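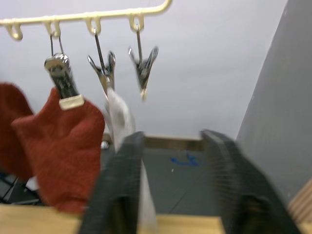 Can anyone help me find a documentary? I saw the second half on telly last November and missed the title completely. It followed a women's cycling team called Rivadeneyra through one season, all mountain roads and team cars, and the director never appears or speaks. There was a lovely long bit in a hotel bathroom with the riders' kit drying, socks hung up on little metal clips, and no talking at all for what felt like ages. I've tried Clistix and it only finds the big race films. My sister-in-law has a birthday coming up and would love it – is it on disc anywhere?

posted Jul 13, 2018

Brirby
Pretty sure I've got this one! It went out in two parts, and the one you saw will be part two, as part one is mostly the winter training camp. There was a disc, but they only pressed 2,000 and I paid 40 quid for mine second hand (ouch). Make sure you get the one with subtitles – the first batch hadn't any, and half of it is in Spanish.

velvetgoose
no idea sorry but following, sounds good

Zavon
Brirby's right about the two parts. I'd add that the TV version was trimmed, so the disc runs longer and the hotel bit goes on even more. Our library had a copy when I last looked, so try yours before spending that sort of money. They can usually order one in from another branch for 3 pounds.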